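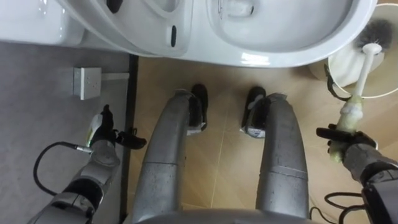
Search this site Go

I got to Bendum on a Thursday, a little before noon, and Anselmo Ortuño was already halfway through a sandwich on the front steps of the guesthouse. He waved me over and pushed the other half at me. "Eat first," he said. "If we start talking we won't stop." He was right about that!

Anselmo has run the place for 11 seasons now, if you go by the pencil marks on the pantry door. Before that he fixed elevators in Ondmont and hated every minute of it. "I was up and down all day and I never saw out a window," he told me. Then an aunt mentioned that the old Bescombe house was for sale, with its leaky porch and its six bedrooms, and he drove out to look at it on his lunch break (he was late getting back, and he quit the following month).

I asked him what he thought he was buying.

"A quiet life," he said, and laughed so hard he had to put his coffee down. "The first summer I had a wedding party, a broken boiler and a man who wanted to practice the trombone at six in the morning. He was pretty good, too. I let him use the shed."

The house is 125 years old and it has opinions. Doors swell in May. The third stair sounds like a duck. Anselmo has left the stair alone, and he says the regulars would complain if he fixed it. What he did fix was the plumbing, and once he gets going on plumbing you may as well get comfortable.

"When I moved in there were 2 bathrooms for the whole house," he said. "People were lining up in their robes, making friends. Some of them still write to each other! But you can't ask folks to pay good money and stand in a hallway." So he gave up a linen closet, then a corner of the upstairs landing, and found room for a few small ones. The tile bill from Eskola came to $631 for the first room alone, and he still remembers it to the dollar. I think he'll remember it when he's ninety.

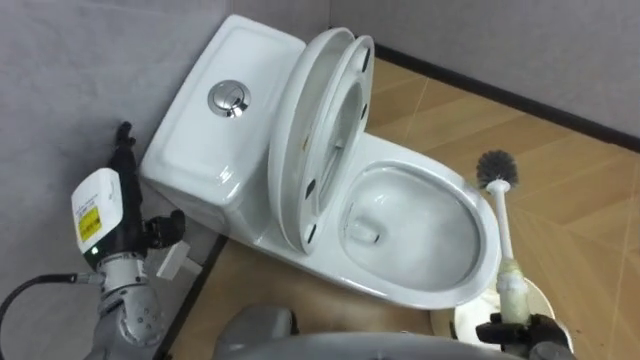

The push button is on top of the tank.

"Everybody wants to hear about the view," he went on. "I get it, I love the view. But read the guest book. It's the bathroom, the bed and the breakfast, and then maybe the view."

So I read the guest book – he brought it out with the second pot of coffee – and he has a point. There's a whole page about the eggs. Someone drew the dog. A couple from Ondmont wrote that they had slept ten hours and missed their own hike.

Winters are slower. He shuts the top floor, moves his chair next to the stove and does the accounts, badly by his own report. Last year he had 181 bookings, his best so far, and I asked whether he'd like to grow.

"Grow where? Into the road?" He shook his head. "I know the names of the people who come here. I know who takes the pillow with feathers and who sneezes. If it gets bigger than that, I'm back in the elevator."

We walked down to the creek after that and talked mostly about his tomatoes, which had blight, and about my car, which he didn't like the sound of. He had the hood up before I could stop him. It was a loose belt. He tightened it, wiped his hands on the grass and went in to start on the beds.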